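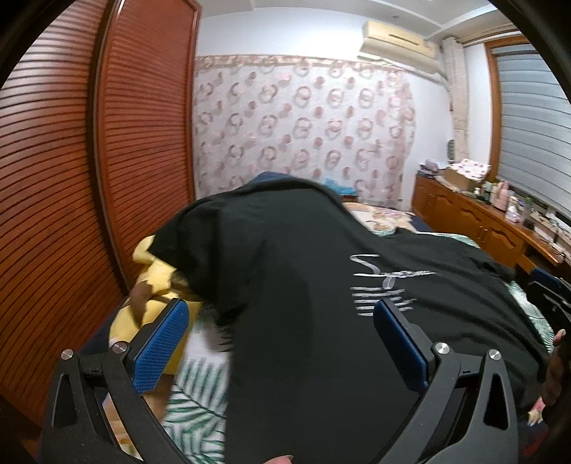 Noreen Tavish
Dye room technician, Dundlow Textile Workshop

September 8, 2026

Black overdye, continued. Picking up from the June entry, where I left the question of why the blacks keep going brown on the shoulders after a season of washing. I said then that it was the dye. I now think it is at least half the rinse.

Load for the day: 758 g dry weight, all cotton jersey, mixed pieces. Most of it was already black at some point and has gone to a tired charcoal. Two pieces of undyed jersey from Trarnumard went in as controls, cut from the same roll as the June controls so the two batches can be laid side by side.

Scour first. Hot water, soda ash, a squirt of the plain detergent. I skipped this in June on anything that looked clean and I shouldn't have. Fabric softener doesn't show and it doesn't rinse out in a normal wash. The scour water came off the color of weak tea, and that was from clothes somebody had just laundered. Second scour ran nearly clear. Stopped there.

Dye was the Gikach reactive black, the new tub. It is a mix, same as nearly every black powder on the shelf: mostly navy, with some orange or red to pull it neutral. Put a few grains on a wet paper towel and you can watch them separate. The old tub threw more red at the edges than this one does. Worth remembering before blaming the water for a shift between batches. I taped both paper towels to the facing page.

Pasted the powder with a little lukewarm water before adding the rest. Mask on until it was fully wet. Strained it through a nylon stocking and there was still a spoonful of lumps left behind, so the paste could have used longer.

Salt: 409 g, in three additions. The sheet that comes with the tub says to put it all in before the cloth. I prefer to add it after the cloth has been moving for a while, and I got a more level result on the controls that way in June. I have no good test of this and should do one with both methods on the same day.

Soda ash dissolved separately in hot water, cooled, then poured in along the side of the kettle with the cloth pushed over. It went in 20 minutes after the last of the salt. Constant stirring for the first stretch after that, then every few minutes. The paddle handle is splitting again and wants sanding or replacing.

Temperature drifted down while I was on the phone with the Riviere people about the drain filter. I brought it back up slowly. Probably harmless at that stage, but I'm writing it down in case the controls come out weak.
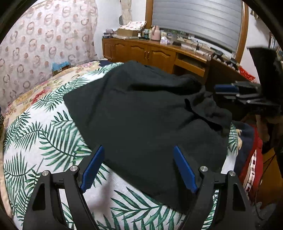 The rinse is where I changed the most. Old routine was cold rinse until clear, one hot wash, done. The trouble is that "clear" in cold water means very little with black. Loose dye sits in the fiber and stays there until something hot moves it, and by then it is in somebody's washing machine with a pale towel.

New routine:

Cold rinse twice to get the salt and soda out. No soap yet. Salt left in the cloth holds the loose dye in place, so there is no sense going hot before it's gone.

Warm rinse once.

Near-boiling soak with a little detergent, lid on, left alone until it was cool enough to put a hand in. Dumped it, and the water was nearly as dark as the dye bath. Did it again and it was blue-gray. Third time it was pale, and I could see the bottom of the kettle.

White rag test at the end: damp rag, ironed hot against a folded seam. Seams are the place to check. A flat panel will pass while the doubled hem next to it is still bleeding. First try left a faint gray line on the rag, so the whole load had one more soak and then it passed.

That is a lot of hot water. I don't love it. Dundlow water is hard enough that the hardness itself may be part of the problem, and I used softener crystals in the two scours but not in the soaks. Next time I'll put them in the first hot soak and see if I can drop the third.

Notes on what not to expect. The sewing thread on bought clothes is nearly always polyester and will not take this dye at all. On black pieces it was black to begin with and stays that way. On anything else you get a contrast stitch whether you want one or not. Screen prints depend on the ink. Most plastisol prints come through an overdye as they went in, though the soaks are hard on old ones and a print that is already cracking will crack more. Water-based prints in a light color tend to gray. People should be told this when they drop things off, and the intake slip doesn't mention it. I'll add a line.

Blends are the other one. A half-and-half jersey will come out a heathered dark gray and no amount of extra dye will fix it. One piece in this load had its label cut out and I suspect that's what it is - it looked fine wet and has dried noticeably lighter than the rest.

Dried flat on the racks, out of the sun. By late afternoon the controls were dry enough to compare. Today's is deeper than June's and slightly cooler. Loss of weight on drying was normal. I cut a strip from each and put half of every strip under card in the south window, and the other half uncovered. Will look at them after 13 washes, or when the light changes, whichever I get to first.

Cost is up a little, all of it in heating. Dye use is the same as before.

To do:
Softener crystals in the first hot soak.
Salt-first against salt-later, same day, same roll.
New line on the intake slip about thread and prints.
Call Riviere back about the filter size.
Paddle.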